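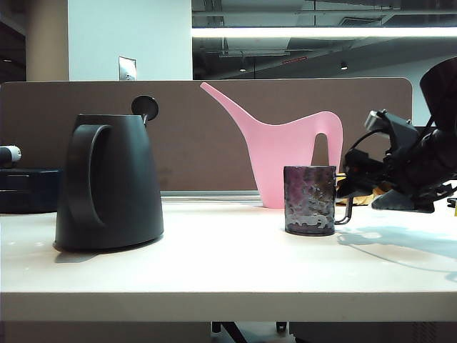

A kettle, a pink watering can and a dark mug on a white tabletop.

Kendusia Announces Debut Album and Spring Concert Dates

The Plindum Music Society is pleased to share news of the first full-length album by Kendusia, the vocal and electronic quartet that has performed in our Listening Room series for the past three seasons. The album, titled Istach, will be released in May on the Fekete label. Its opening single, "Lantern Street," was made available to members on April 5, 2024, together with a short performance video filmed in black and white.

Istach contains 11 songs and runs to 46 minutes. It was recorded over two winters, with most of the vocal parts captured live and in full takes. The group has described the album as a set of letters addressed to a town that has changed its name, and several songs share a melody that first appears in the single. Readers who attended the November recital will recognize two of the pieces, although both have been rearranged and one is now sung without accompaniment.

The record was produced by Csaba Fekete, who founded the label and who also plays bass clarinet on three of the songs. Mr. Fekete spoke to members at the winter meeting and explained that the group had set aside an entire earlier version of the album. "The first version was correct and it was dull," he said. "We kept the words and began again with the rhythm." Members who asked that evening about the unusual percussion on the single may wish to know that it was built from recordings of hand claps, slowed to half speed.

The video for "Lantern Street" is presented as one continuous performance, with the four singers moving through a rehearsal hall while the instrumental parts are heard from a portable speaker. A second video, for the closing song, is in preparation and will be shown for the first time at the release concert.
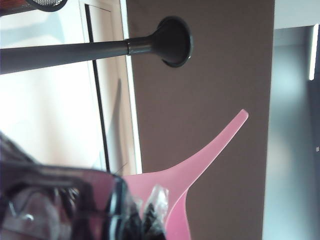 Release Concert and Tickets

The release concert will take place in the Plindum main hall, which seats 411. Doors open one hour before the performance, and the program will be given without intermission. The group will perform Istach in full, followed by a short selection of earlier songs. A question period will follow, moderated by the Society's program office.

Member tickets may be reserved through the box office at the usual rate. Each membership is limited to 5 tickets. Seats that have not been claimed by the end of the member period will be released to the public, and the Society is unable to hold seats after that point. Patrons who require step-free access or a hearing loop are asked to mention this when booking — the hall has a limited number of places in the front section.

The first vinyl pressing is limited to 3000 copies, of which 693 have been set aside for subscribers to the Fekete label. 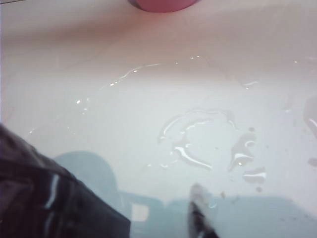 Subscribers need take no action to receive their copy. Other members may order the record at the concert or through the label, and a compact disc edition will follow later in the year. The lyric booklet is included with both formats and prints the songs in the order in which they were written, so it does not match the running order of the album.

Kendusia will also lead an afternoon workshop on group singing and live looping in the week of the concert. No previous experience with electronic equipment is needed, but participants should be comfortable holding a part on their own. Applications are open to members and to students enrolled in the Society's evening courses. Forms are available at the front desk and should be returned there.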